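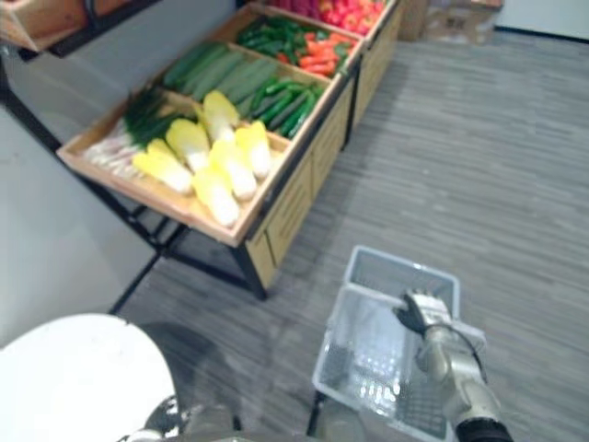

Napa cabbages, what look like green onions and the shopping basket at our practice produce stand.

About us

Hi! I'm Naheed Jadoon, and I run the Flulero Robotics Club together with Iqra Arain, who teaches the programming half and is much more patient than I am. We're an after-school club for high school students, and for the past 2 years pretty much everything we've done has revolved around groceries.

It started when one of our students asked why robot contests always use foam blocks. Fair question! A foam block is the same every time you pick it up, and a cabbage really isn't. So we put together a little store in our room, with a slanted stand, wooden trays and a shopping basket, and set the club a job that sounds simple: take what's on the list from the stand and put it in the basket. We call the whole project Vodico (the students voted on the name, and I lost).

The robot has two arms with hands on the ends, and the students work on it in small crews. One crew takes care of the hands and wiring. Another works on picking things out by sight, so that a long green pepper doesn't get called a cucumber. That one is harder than it sounds when they're piled up side by side — I get it wrong myself if I'm standing at the back of the room. A third crew runs the practice sessions and keeps the log, and I'd like to say a word for them, as it's the least glamorous job we have and the one the other crews lean on the most. Our log has more than 235 practice runs in it now, every one with a note on what was asked for and how it went. Some of the notes are very short. "Grabbed the handle instead" comes up a lot.

The handle, by the way, took us most of the spring. A basket handle swings, and it tends to be lying right across the spot where you want to drop something. Iqra's students ended up writing a separate routine just for dealing with it, and they took that routine to the Kyriakidis Student Challenge in April. We came home without a prize, but we did get a long and very friendly talk with one of the judges, who wanted to know all about how we handle leafy vegetables. Green onions are still a headache. The leaves go everywhere and the bunch never lies the same way, so if you have ideas, please come and tell us.

What a meeting is like

We spend the first little while going over the log from last time, then everyone splits into crews. A practice run gets 60 seconds on the timer, and when it's up you stop, even if you're so close (there is groaning). Anyone can call a stop at any point, and you never have to explain yourself for doing it. Hands stay away from the arms when they're powered, hair tied back, sleeves up. New members sit with the log crew for their first few meetings and then move wherever they like. We've had students go straight from there to programming, and we've had one who loved the log so much she stayed all year and redid our entire spreadsheet.

Who can join

You don't need any experience. You don't need to own a laptop either, we have some to share. If you can read a shopping list and you don't mind doing the same thing over and over until it works, you'll fit in fine. Parents are welcome to sit in on a first meeting, and there's usually coffee.

This coming year we want to try longer shopping lists, and a few students are already sketching a shelf-restocking task they've named Fletum. I don't know yet whether it'll work, but the drawings are great! Stop by the club room after school or leave a note for me or Iqra at the front office.

Last updated: August 2019

Recent from the club
Getting around the basket handle
Notes from the Kyriakidis Student Challenge
Fletum: first sketches
How we keep the Vodico practice log
Safety rules for new members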